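I have wiped the same white table every morning for 18 years, and I'd like to put in a word for not doing it so well.

The table was sold to us as "easy care." Glossy white, the man at Claslow said, shows you exactly where the mess is. He meant this as a feature. My old table was brown and scarred and kept its secrets. You could have spilled a whole supper on that table and gone on believing you were a clean person.

White tells on you by 7 a.m. Oatmeal is the worst of it. People talk about oats as if they were the most modest food going, a thing for monks and horses, but a bag of rolled oats has never been opened without some of it leaving home. Then comes the fruit, and whatever is red in the house finds the one surface that will hold it against you.
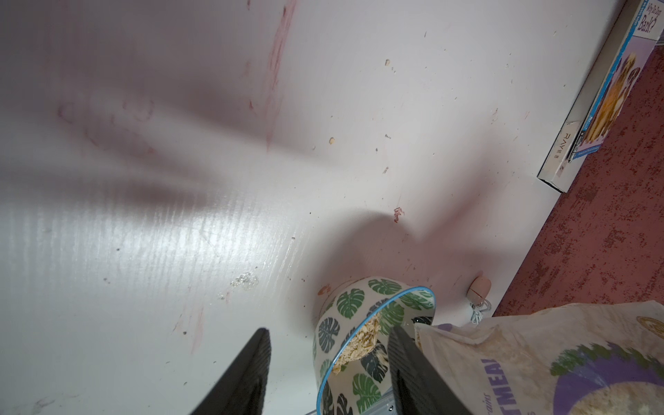
My neighbor Sinéad Carroll wipes as she goes. She wipes while you're eating. I once lifted my cup at her place and by the time I'd swallowed there was nowhere damp to put it back. I admire this, and I drink faster over there.

At our house we've settled on the one-pass rule. One cloth, one trip across, and whatever survives has earned its spot until supper. Guests get two passes. In October my mother-in-law stayed for a week and I got up to four, and I'm still tired.

I know the case against me. Crumbs end up on the carpet, dried fruit sets like paint, and a stain you leave for later has to be picked at with a thumbnail, usually while you're on the phone with the insurance people. Fine. I've done the picking. It takes a minute and I find it restful.

What I won't do is buy the spray. There's always a spray, and it always wants to live on the counter where you can see it. Mine would only need dusting.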